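Members' Workshop Notes, Whitfield Signal Society
Issued 2021-11-21

## Keeping interference out of home measurements

The Society receives regular requests for guidance on noisy readings taken at home. The notes below apply to audio, sensor and low-frequency radio work carried out on an ordinary bench or kitchen table.

Begin with the power supply. Run the equipment from a battery and record one minute of signal with the input shorted. Repeat the recording on household power and compare the two. A steady hum that appears only in the second recording points to the supply or to a ground loop.

Switch off dimmers, phone chargers and LED lamps one at a time, and make a fresh recording after each. Members should write down the order in which items were switched off.
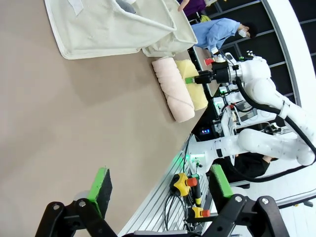 **Should the signal cable be coiled if it is too long?**

A shorter cable is the better choice. Where none is available, lay the extra length in a loose figure eight and keep it well away from power cords.

## Choosing a sampling rate

Sample at more than twice the highest frequency present at the input, and leave a margin for the filter. For slow sensors with nothing of interest above 200 Hz, a rate of 2,000 samples per second is comfortable. An analog low-pass filter must come before the converter – a digital filter applied later cannot remove noise that has already folded into the band.

Averaging repeated measurements reduces random noise by the square root of the number taken. With 81 measurements, the noise falls to one ninth of its original level. Averaging has little effect on hum that is locked to the start of each measurement.

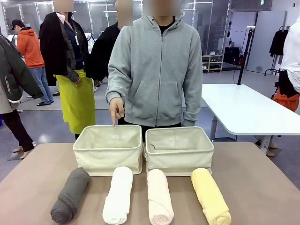
Keep the unprocessed recordings. Filtered files are convenient for plotting, but a later reader will need the original data to check the result. Store the sampling rate, gain setting and filter values in a plain text file beside each recording.

Members who wish to submit results for the Ketlow Prize should send their notes and original files to Annatjie Lekota, Publications Office, before the end of April. Entries must be the member's own work.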